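# Back room check, Trandeck building — 24 October 2026

Good afternoon, all, and thank you for bearing with me while I got round to writing this one up. I like to do the walk slowly and put my comments in as I go, so please read the comments as well as the ticks — the ticks on their own always look sterner than I mean them to!
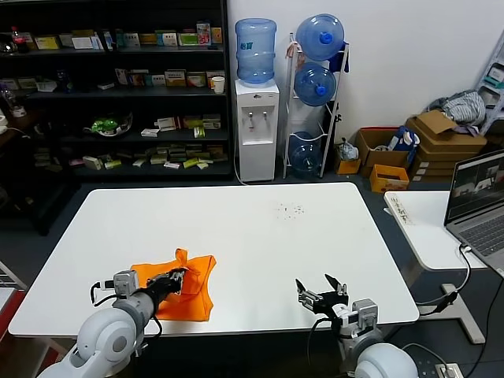 The last full check was in May, and a good deal has been put right in the meantime, so I've left out anything that was closed then and hasn't come back.

## Table

- [x] **Steady on its legs, no rocking.** Leaned on all the corners and it stayed put.
- [x] **Edges sound.** Nothing sharp, nothing lifting.
- [ ] **Surface clean.** There are crumbs towards the right-hand side, on the end nearest the water. A small thing, I know, but we did have ants in the spring and I would rather not have them again. A wipe at the end of the day will do it.
- [ ] **Cloths put away after use.** The orange cloth was on the table in a crumple. Lovely bright colour, easy to find, and there is a hook for it by the door.

## Shelves with the cartons

- [x] **Unit fixed to the wall.** Bracket tight, both screws in.
- [x] **Shelves not bowing.** They are packed very full, but the cartons are light and I could see no sag with the straight edge held against them.
- [ ] **Cartons in date.** I only managed the lowest shelf before I ran out of afternoon. The stock sheet has 1,311 cartons on it, including the Lareo order, and I'd be grateful if we could share the rest out between us over the next fortnight.
- [ ] **Only stock on the stock shelves.** A paper cup has found its way on to the second shelf, and there's a green plastic bag in the tray on the third. Please have a look in the bag before anybody throws it out.
- [x] **Bottles upright, caps on.** Including the red-capped one up at the top left.

## Water

- [x] **Dispenser level and not leaking.** Ran a dry tissue round the base and it came up dry.
- [x] **Red and blue taps both close fully.** The red one used to drip, and the Brundska engineer's new washer seems to have cured it.
- [x] **Jugs stored in the rack, not on the floor.** Three in there, stacked one over another, all sitting properly. Do take from the top, and ask for a hand if your back is anything like mine.
- [ ] **Nothing hung on the rack.** The blue cloth at the top right wants moving. It can catch when a jug is being lifted out, and then you're holding a heavy jug in one hand and a cloth in the other.

## Floor

- [ ] **Cardboard cleared.** The flattened boxes are stacked nicely flat, thank you to whoever did that, but they need to go down to the bin store. The Levchenko van takes cardboard with the ordinary collection.
- [ ] **Clothing off the boxes.** The grey things on top of the pile, please. If they're yours, take them home; otherwise they'll go in lost property.
- [ ] **Open boxes unpacked or closed.** One brown box with blue and white items in it, and a small orange box in front that is very easy to kick. I speak from experience.
- [ ] **Loose packaging binned.** Crumpled plastic bag in the little tan box by the rack.

## Still to do

Cardboard first, then the dates on the cartons. I'll come back in 4 weeks and look only at the open boxes on this list. The sheet number to quote, if you're ringing the office about any of it, is 2,219.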